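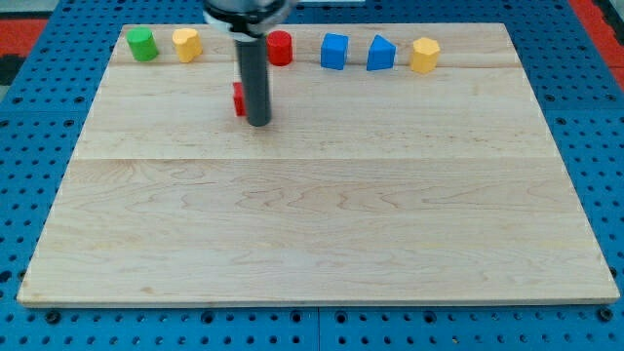

Page last updated: May, 4.20 pm

PRESS RELEASE
For immediate use

Tiwari brings the Linik shape blocks back to the play table, with a new wooden board and a free lending scheme for nurseries and playgroups

Tiwari, the family toy workshop and shop in Plollura, is very pleased to announce that its Linik shape blocks will be on sale again from May, after a long break and (we are happy to admit) a great many letters, telephone calls and conversations over the counter asking when they were coming back. The new Linik set has 13 blocks in a cloth bag, a pale wooden board to play on, and a small booklet of games for children from three years upwards. Alongside it we are opening a lending scheme, based at the Sesisum toy library in the old market hall, through which any nursery, playgroup or childminder in the district can borrow sets for a half term without paying a penny.

Those who remember the first Linik blocks will find plenty that they know. The green cylinder is there, and the red one, and the blue cube that always seemed to be the first to go under the sofa. The blue triangular block is back as well, much loved as a roof, a ramp, a slice of cake or the nose of an aeroplane, depending on who has hold of it. The yellow hexagonal block was in the very first bags we sold, and we would not have dared to leave it out. Newest of the family is the yellow heart, which began as a birthday present for a customer's daughter and was passed about the workshop so much that we ended up drawing it properly and adding it to the range.

The colours are the plain, cheerful ones that a small child can name: green, yellow, red and blue. We did spend part of the winter trying out softer shades, a dusty pink and a sort of sage, and they looked very smart on the shelf, but when we put both versions down in front of a group of three-year-olds the bright ones were picked up straight away and the smart ones stayed where they were. So bright it is!

"I have been asked about these blocks in the post office, at the dentist and once in the middle of a wedding," said Sarita Rawat, owner of Tiwari. "People kept their old sets and gave them to their children, and then a cylinder went missing or the dog had the cube, and they came to see whether we had a spare. I had a drawer of odd ones for years. When the drawer was down to its last few we had to decide whether to stop altogether or make them again, and I am so glad we are making them again."

A board to play on

The biggest change is the board. The old sets came without one, and families used whatever was to hand, a tea tray or the lid of a storage box or simply the carpet. Carpet is lovely for sitting on and hopeless for building on, as anybody who has tried to stand a tall block on a thick rug will know. The new board is pale wood with the grain and the little knots left showing, with a narrow bevel along the edge so that it is kind to the fingers when it is picked up. It is wide enough for two children to play side by side with a row of blocks at the back and a good clear space in front for whatever is being built.

Mathias Moser, our designer, drew the board after several mornings spent on the floor at a playgroup, and he was quite firm that it should have no pattern, no grid and no printed outlines.

"We did make one early version with the shapes marked out, so that each block had its own place," he said. "The children matched them all up very nicely, once, and then they were finished and went off to find the water tray. With a plain board they stayed. One boy spent most of the morning putting all the blocks in a line along the far edge and then moving one of them a tiny bit and looking at it again. I don't know what he was doing, but he did, and he was very busy with it. Everything I wanted from the board was in that morning."

The board sits flat on a table, a workbench or a hard floor. It needs no more than a wipe with a barely damp cloth and should be left to dry flat. Please don't soak it or put it in the dishwasher, however tempting that is after a session with jam.

Games in the booklet

The booklet has been written by Madhu Singhal, a nursery teacher for most of her working life and now the author of our Saturday-morning sort of games, the ones that need no batteries, very little explaining and not much tidying up. She has kept the instructions short enough to read aloud while somebody is pulling at your sleeve.

Row of Friends is the first game and the one she recommends for the youngest players. A grown-up stands a few blocks in a row along the back of the board, leaving a gap somewhere, and the child chooses who ought to stand in the gap. There is no right answer. Some children go by colour, some go by shape, and some decide that the heart and the red cylinder have fallen out and must be kept apart. After that come Who Has Moved?, a memory game in which one block is shifted while eyes are shut, and Shop, in which the front of the board is the counter and everything costs one button. Older children may like Say It, Build It, where one player describes an arrangement and another tries to make it without looking, and the muddles over left and right are the best part.

"I'd ask parents not to be in a hurry to teach anything," Madhu said. "The names will come. A child who has had a hexagon in her hand for a week is quite ready to be told what it is called, and she'll tell everybody else afterwards, including the bus driver. We used to have one little girl who called it the bee block, and really I think hers was the better name."

The Sesisum lending scheme

Tiwari has set aside 648 sets for the lending scheme, and the Sesisum toy library will look after them, check them over when they come back and send them out again. Borrowers may take up to four sets at a time. Each one goes out in its own bag with a card showing every shape, so that the blocks can be counted in and out by the children themselves at the end of the session (a job they tend to take far more seriously than adults do).

Tarun Shukla, who runs the toy library, had been asking for something of the kind for a long while. "Our shelves are full of kind donations, and we're grateful for them all, but so much of what comes in has a piece missing or does only one thing," he said. "Blocks go out and come back and go out again, and a group of two-year-olds and a group of six-year-olds can have the same bag in the same week and do entirely different things with it. We will replace lost blocks without any fuss. Please don't stay away because one has gone down the back of the radiator!"

Nurseries, playgroups and childminders can join at the toy library desk in the market hall, and will need to bring something with their address on it. Parents who would like to try a set at home before buying are welcome to use the play corner at the same place, where two boards will be kept out on the low tables.

In the shop

The first batch for general sale is 1194 sets, each packed in the Plollura workshop. A further 700 boards have been made to be sold on their own, for families who already have the old blocks and only want something flat to put them on. The new blocks have been kept to the same proportions as the originals, so old and new can be mixed freely. Single blocks can be ordered over the counter, and Mohit Kandpal in the workshop is keeping a list of the shapes that people are asking for. At the time of writing the cube is well ahead, with the green cylinder some way behind.

Customers who left their names in the order book over the past few years will be contacted first, and their sets will be held behind the counter until the end of the month. If you have moved house or changed your telephone number, do please let us know, as the early pages of the book are now rather elderly and one of them has had tea on it.

Building morning

To mark the return of the blocks there will be an open building morning at the Tiwari shop in May, starting at 10 am, with boards on all the tables, Madhu reading out the games and squash and biscuits in the back room. Entry is free and there is no need to book. Pushchairs can be left in the side passage. Old Linik blocks are very welcome to come too, chewed corners and all.

Notes for editors

Linik is the name of the shape block range made by Tiwari in Plollura. Sets, boards and single blocks are sold from the Tiwari shop.

Sarita Rawat, Mathias Moser and Madhu Singhal are available for interview by arrangement. Review sets can be lent to newspapers, magazines and parenting groups; please ask for Mohit Kandpal at the workshop, preferably before noon, when the machines are off and he can hear the telephone.

Enquiries about borrowing should go to Tarun Shukla at the Sesisum toy library, Market Hall, Plollura.

Ends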